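Fake flowers on a work table – yes or no?

pmengal, 5 August 2019
I share a craft table with Iida and we can't agree on the tray. I want the flowers out of it and lying next to it, so the tape and bottles stay easy to grab. She says that's how stems get bent.

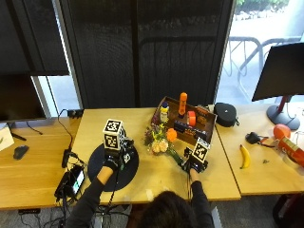

I also want the round mat kept on the left and clear of everything else. Am I being fussy?

hunditz22
Fussy, yes. A mat is a place to put stuff down! What bugs me more is the junk that creeps along the far side of a table. Mine is just as bad.

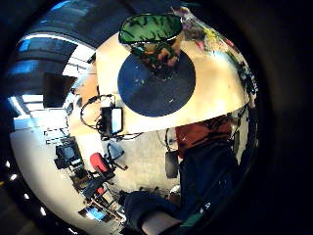

Dark round mat, clutter over at the far side

iida_s
Iida here, hi. The clutter is fine, I know where everything is. It's the plume I worry about – those fluffy ones crush if you lay them flat under anything.

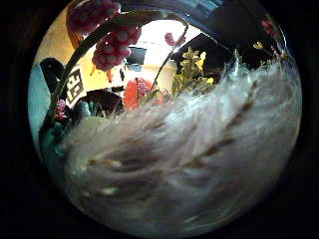 Same goes for berries on a stem, they snag on everything. I'd stand the whole lot in a tall jar and be done with it.

butt_of_wood
Disagree on the jar. I had one on my desk in May and knocked it over 5 times. Get a shallow box.

pmengal
A box on the floor I could live with. Iida?

iida_s
Jar.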